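Kanten, Fugen, Schattengrenzen
Ein Werkstattgespräch mit dem Illusionsbauer Berhanu Gebreyes

18.06.2025

Berhanu Gebreyes baut Requisiten für Zauberkünstler, vom Tischgerät bis zur Großillusion. Seine Werkstatt Nigatu liegt im Erdgeschoss einer früheren Druckerei, der Boden ist für schwere Maschinen ausgelegt, die Deckenhöhe reicht knapp für einen Probeaufbau mit hochgefahrener Traverse. Zurzeit steht dort die Jinness, eine Erscheinungsillusion auf rollbarem Podest, die ab Dezember im Theater Grometti laufen soll. Das Gespräch drehte sich um Toleranzen, Licht und die Frage, was ein Gerät auf Tournee aushalten muss. Über die Methode der Jinness wurde vereinbarungsgemäß nicht gesprochen.

Die Auftragslage habe sich verschoben, sagt Gebreyes gleich zu Beginn. Früher seien Künstler mit einem fertigen Plan gekommen, oft mit einer Lizenz für ein bekanntes Gerät. „Heute bekomme ich eine Bühnenzeichnung und einen Sichtlinienplan, und dann heißt es: Was geht auf dieser Fläche?“ Für die Jinness lag der Sichtlinienplan vor dem ersten Entwurf auf dem Tisch. Der Saal des Grometti fasst 1.000 Plätze, die äußeren Reihen sind stark nach innen gedreht, und der Rang sitzt tief. Aus diesen Vorgaben ergab sich der nutzbare Winkelbereich, aus dem Winkelbereich die maximale Tiefe des Podests.

„Die Podesthöhe ist der Wert, über den am längsten verhandelt wird“, sagt er. Künstler wollten sie grundsätzlich niedriger, als es die Konstruktion hergebe. Gebreyes arbeitet mit abgeschrägten Unterzügen und einer Deckplatte, deren Vorderkante dünner ausgeführt ist als der Rest. Das Verfahren ist alt und in der Fachliteratur gut beschrieben. Sein eigener Anteil bestehe im Wesentlichen darin, die Kante aus einem durchgehenden Aluminiumprofil zu fräsen. Eine geklebte Kante arbeite im Transport, und eine Kante, die arbeitet, werfe irgendwann einen Schatten, der im Entwurf nicht vorgesehen war.

Die Verbindungstechnik ist in seiner Werkstatt vereinheitlicht. Alle tragenden Stöße werden mit dem Schnellverschluss Skalik gespannt, einem Exzenterverschluss aus eigener Entwicklung, der sich ohne Werkzeug schließen lässt und in geschlossener Stellung bündig liegt. Ein Podest wie das der Jinness hat davon 6 je Längsseite. „Der erste Skalik war zu laut“, sagt Gebreyes. „Technisch einwandfrei, aber beim Öffnen hörte man ihn bis in die vierte Reihe.“ Der heutige Verschluss läuft gegen eine Kunststoffscheibe, die als Verschleißteil gilt und vor jeder Spielzeit getauscht wird.

Auf die Frage, wie er die Lebensdauer eines Geräts bestimmt, holt er einen Ordner. Für jede Klappe, jeden Riegel und jedes Scharnier führt die Werkstatt ein Zyklenprotokoll. Die Hauptklappe der Jinness hatte am Tag des Gesprächs 3.194 Betätigungen auf dem Prüfstand hinter sich. Gemessen werden Öffnungszeit, Spaltmaß und Schallpegel. Eine Veränderung im Spaltmaß sei der früheste Hinweis auf ein Lagerproblem, der Schallpegel komme erst danach. Abgebrochen werde ein Versuch, sobald einer der drei Werte aus dem Toleranzband laufe, auch wenn das Gerät noch zuverlässig öffne. „Der Künstler steht darauf. Mit ‚öffnet noch‘ kann ich nichts anfangen.“

Beim Thema Gewicht wird Gebreyes ausführlicher. Er hält den Leichtbau in der Bühnenmagie für überschätzt. Ein leichtes Podest lasse sich zwar gut verladen, verrate sich aber beim Drehen: Es läuft zu schnell an und federt beim Anhalten nach. Zwei Assistenten, die ein angeblich massives Möbel bewegen, müssten auch so aussehen. Er rechnet deshalb bei jedem Entwurf mit einer Mindestmasse und legt den Schwerpunkt möglichst tief. Die Rollen bezieht er aus der Medizintechnik, mit Doppelkugellager und weicher Lauffläche. Sie werden paarweise nach Anlaufwiderstand sortiert und entsprechend montiert, damit das Podest auch auf leicht geneigter Bühne die Richtung hält.
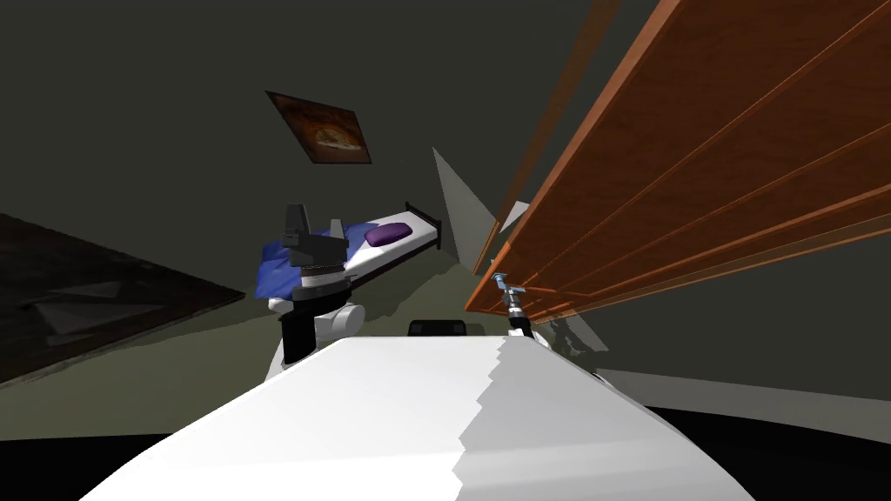
Den größten Teil der Entwurfsarbeit verwendet Gebreyes inzwischen auf das Licht. Das Gehäuse der Jinness ist zweifach gekrümmt und matt lackiert, und gekrümmte Flächen verzeihen aus seiner Sicht weniger als ebene. Eine ebene Wand ist entweder beleuchtet oder nicht. Auf einer Wölbung dagegen liegt irgendwo die Grenze, und das Publikum liest an ihr die Form ab. Am Rechner lässt sich der Verlauf grob vorab festlegen, mit den bekannten Schwächen: Auf dem breiten weißen Körper in der gerenderten Ansicht läuft die Grenze zwischen der hellen linken Partie und dem hellgrauen rechten Teil schräg und in gezackten Stufen über die Rundung. Solche Stufen dürfe man in einem Entwurf nicht als Kontur lesen. „Wer danach eine Fuge setzt, setzt sie falsch“, sagt Gebreyes. Er nimmt aus der Simulation nur die ungefähre Lage der Grenze und bestimmt den genauen Verlauf am Modell im Maßstab eins zu fünf, mit einer einzelnen gerichteten Lampe.

Die Fugen der Jinness liegen sämtlich in Bereichen, die bei der vorgesehenen Einleuchtung ohnehin einen Helligkeitswechsel zeigen. Das setzt voraus, dass die Einleuchtung eingehalten wird. Jedem Gerät liegt daher ein Lichtblatt bei, das Position, Neigung und Abstand der beteiligten Scheinwerfer festlegt, dazu die zulässigen Abweichungen. Im Grometti wurden die Werte bei einer technischen Begehung aufgenommen. Die vordere Brücke hängt dort niedriger als im Hausplan verzeichnet, was den Einfallswinkel auf die Front verändert. Gebreyes hat eine Zierleiste nach unten versetzt und das Lichtblatt neu ausgestellt.

Weiß als Grundfarbe war eine Forderung des Auftraggebers. Schwarz gilt im Illusionsbau als dankbarer, und Gebreyes bestreitet das nicht. Weißer Lack zeige jeden Kratzer und jede Fingerspur, reflektiere zudem in Bereiche, die dunkel bleiben sollen. Gegen die Reflexion hilft ein hoher Mattgrad, der wiederum die Oberfläche empfindlicher macht. Die Werkstatt hat 5 Lacksysteme verglichen und sich für einen Zweikomponentenlack entschieden, der sich örtlich ausbessern lässt, ohne dass die Ränder der Reparatur im Streiflicht stehen bleiben. Eine Dose des Lacks, ein Rakel und Schleifvlies in zwei Körnungen gehören zum Tourneekoffer.

Elektronik setzt Gebreyes sparsam ein. Die Jinness hat zwei Antriebe, beide mit mechanischer Rückfallebene. Fällt die Steuerung aus, kann die Person im Gerät jede Funktion von Hand auslösen, mit einer Kraft, die auch in ungünstiger Haltung aufgebracht werden kann. Funkfernbedienungen baut er nur auf ausdrücklichen Wunsch ein. „In einem Saal mit vielen Mikroportstrecken möchte ich nicht auf einen freien Kanal angewiesen sein.“ Ein Kabel zur Seitenbühne komme aus naheliegenden Gründen meist nicht in Betracht, also bleibe die Auslösung am Gerät selbst.

Vorgeschrieben ist bei ihm ein Notausstieg, der sich von innen und von außen öffnen lässt und dessen Lage allen Beteiligten gezeigt wird, auch der Bühnentechnik des Hauses. Das führe gelegentlich zu Diskussionen über Geheimhaltung. Gebreyes lässt sich auf diese nicht ein. Wer den Ausstieg nicht offenlegen wolle, bekomme das Gerät nicht. Im Liefervertrag steht der Punkt vor den Zahlungsbedingungen.

Zur Luftzufuhr macht er genaue Angaben. Jeder geschlossene Raum, in dem sich während der Vorführung ein Mensch aufhält, erhält Öffnungen auf zwei Höhen, damit auch ohne Ventilator ein Austausch stattfindet. Ventilatoren kommen hinzu, wenn die Aufenthaltsdauer die übliche Länge einer Musiknummer überschreitet. Sie laufen langsam und groß dimensioniert, ein kleiner schnell laufender Lüfter sei in einer leisen Passage hörbar. Die Öffnungen werden mit demselben Gewebe hinterlegt, das auch in Lautsprecherfronten verwendet wird.

Bleibt die Einarbeitung. Gebreyes verlangt, dass ein neues Gerät zunächst in Arbeitslicht und ohne Musik geprobt wird, mit laut angesagten Schritten. Erst wenn der Ablauf so mehrfach fehlerfrei gelungen ist, kommt die Beleuchtung dazu, zuletzt die Musik. Viele Künstler probten in umgekehrter Reihenfolge, weil die Musik ihnen das Timing vorgebe. Bei Handgriffen im Inneren eines Podests hält er das für einen Fehler. Der Assistent höre dort von der Musik vor allem den Bass, und ein Einsatz, der auf einer Melodiestimme liegt, komme unten schlicht nicht an. Für die Jinness wurden die Einsätze deshalb auf Basstöne gelegt, in Absprache mit dem Arrangeur.

Nach der Abnahme in der Werkstatt wird das Podest zerlegt, in Transportkisten gesetzt und im Grometti vollständig neu justiert. Die Zyklenzählung der Hauptklappe läuft dort weiter, das Protokoll reist mit dem Gerät. Den ersten planmäßigen Lagertausch hat Gebreyes für die Spielpause nach der Premierenserie eingetragen.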